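Last updated May 2025

Moving out of the Sundell Street place, part whatever

OK so quick one, I have to be up early and the kitchen is still not done. Six years in one apartment. You forget how much a person can shove in a hall closet in six years. I found a fondue set. I don't like fondue.

The new place is in Sketstead, 133 miles up the road, third floor, no elevator. Rent is better. Closets are worse. So stuff has to go, and I've been doing it one surface at a time. Clear it, wipe it, don't put anything back on it. That's the whole system.
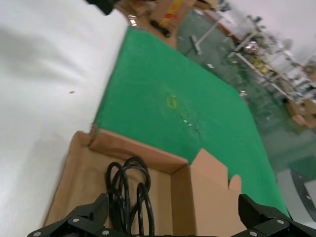 No. 264

Books were the worst. I thought I'd be tough about it and then I sat on the floor and read half a paperback I'd already put in the donate pile. Kept it. Kept the next two as well. After that I made a rule, if I can't remember how it ends it can stay, which was a dumb rule becuase I can't remember how anything ends.

Boxes! Do not buy boxes. The storage place on Skumcombe Road wanted silly money for them. The grocery store gave me a stack for free if I came by before they opened, so I did that, twice. Banana boxes have holes in the bottom, fine for pans, bad for anything small. Ask me where my good earrings are.

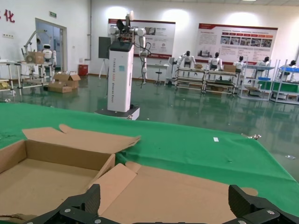

Flaps open, ready to fill.

Then the paperwork. Old leases, a warranty for a blender that died, every single gas bill. Shredder overheated so I did some by hand in front of the TV. My wrists hurt. Samuel (the cat, for new readers) slept in the lid of the file tub the whole time and had to be tipped out of it at bedtime. He is not going to like the drive. The vet gave me 2 pills, one for a practice run, one for the real thing. Will report back.

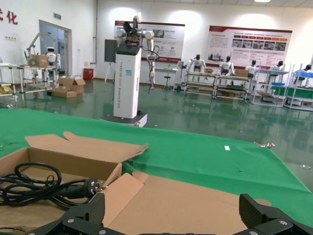
What I keep getting wrong is the order. I packed the bathroom first and then needed the bathroom. Packed the can opener, ate crackers. Next time (no next time) I'd start with the stuff that just sits there all year, the spare cords and the holiday plates. A black power cord coiled up in a cardboard box with the plug on show is about the easiest packing there is, and you still need to write down what it goes to. I did not write down what anything goes to. There's going to be a whole evening in June of me holding plugs up to the backs of things.

Anyway. Fridge next, then the oven, which I am scared of. If anybody local wants a fondue set leave a comment, you have to come get it, and watch the second step becuase it's loose.

11 comments | 6 shares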